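Festis

Festis is a small comment archiver for blogs. Point it at your site and it pulls every reader comment into one tidy text file, replies included, so you can move hosts without losing years of good conversation!

What's in this release
– 3,369 comments from the Londau blog, 829 of them replies
– the Sosodari importer (much faster now)
– a sample settings file

Getting started
Unpack the folder, put your blog address in settings.txt and run festis pull. It fetches 100 comments at a time and picks up where it left off if the connection drops. Very long threads are split at 2,000 lines – you can change that.

Known issues
Emoji in usernames still come out as question marks. Working on it! 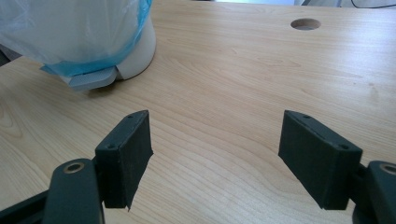 One early user wrote in that the nested replies came across perfectly, but the dates were all in UTC and could there please be a setting for that. There is now – see timezone in settings.txt.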